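How to Clean and Re-Sort a Sloped Metal Parts Bin

Posted September 2021 by Raffaele Mazza, Potcombe
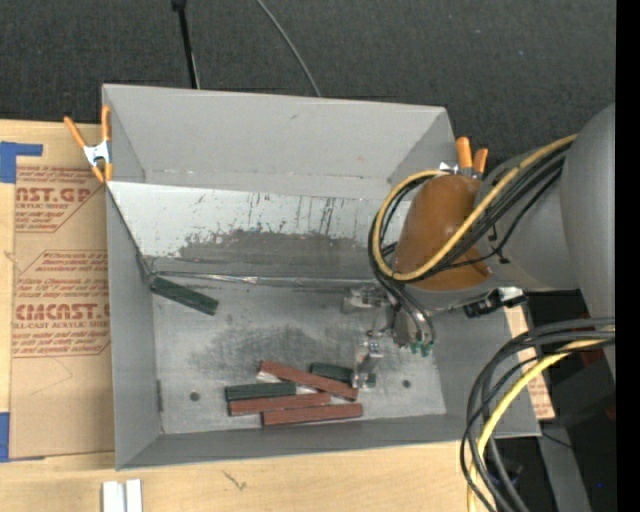
What you need

A stiff nylon brush
A vacuum with a crevice tool
Two cotton rags
Warm water with a squirt of dish soap
Methylated spirits for stubborn marks
Two small tubs, one for each colour of block
A torch

I wrote this for the open-top sheet-metal bins we keep on the benches at Potcombe. It will suit most grey metal bins with a sloped panel at the back, whatever you keep in them. Ours hold bar-shaped blocks in dark green and reddish brown. Allow 15 minutes if the bin has been looked after and longer if it hasn't.

Step 1. Take everything out

Stop whatever is running at the bench and switch it off before you put your hands in the bin. Lift the blocks out one at a time. Don't tip the bin to empty it. Check the corners where the slope meets the side walls, as a block can end up well away from the others.

Put green blocks in one tub and brown blocks in the other. If you are working on more than one bin, label the tubs. The Amach bins and the Gentile bins take blocks that look alike on the bench but are a slightly different length, and sorting them out afterwards is a slow job.

Step 2. Vacuum before you wet anything

Run the crevice tool along the bottom of the slope first, then around the edge of the floor. Specks of grit turn to grey paste once water gets on them and are harder to pick up. If the floor has holes in it, go over each one slowly and shine the torch in to see that it's clear.

Use the dry brush on the seam. Short strokes along its length work better than scrubbing across it. Any crinkled strip will hold dust in the folds, so vacuum it a second time after brushing.

Step 3. Wash the walls and floor

Wring the first rag out until it's damp. Start at the top of the rear wall and work down, then do the side walls, the slope, the front and finally the floor. Rinse the rag when you move from the slope to the floor.

Keep water out of the seam. Dry each surface with the second rag before going on to the next one. On a wooden bench, slide a towel under the front of the bin first so drips don't mark the timber.

Step 4. Deal with marks and worn patches

Try soap and water on a smudge before anything stronger. If it stays, put a little methylated spirits on a clean corner of the rag and rub gently. Keep the room ventilated and don't use it near a heater or anything that sparks. Test it on a hidden spot if the surface is painted or coated.

A worn patch on the slope won't clean off. Wipe it, feel for rough edges with a gloved finger and leave it alone if it's smooth. I once went at one with 200 grit paper and made it bigger. If the surface is lifting or catching the blocks, have the panel refinished.

Step 5. Clean the blocks

Wipe each block with the damp rag, ends included, and dry it straight away. Don't leave them soaking. Put any with chipped corners aside.

Step 6. Put the blocks back

Wait until the floor of the bin is fully dry. Run your hand over it, and if it feels tacky there is still soap on it, so wipe again with plain water and dry.

Lay the blocks in by hand. For storage we keep the colours on separate sides. For bench work they go in mixed and at whatever angle they settle. The Wulis sheet asks for mixed, so check which one applies to your bench before you start.

How often

We do a full clean once a month and vacuum in between. The July clean also includes lifting the bin and wiping the tabletop underneath.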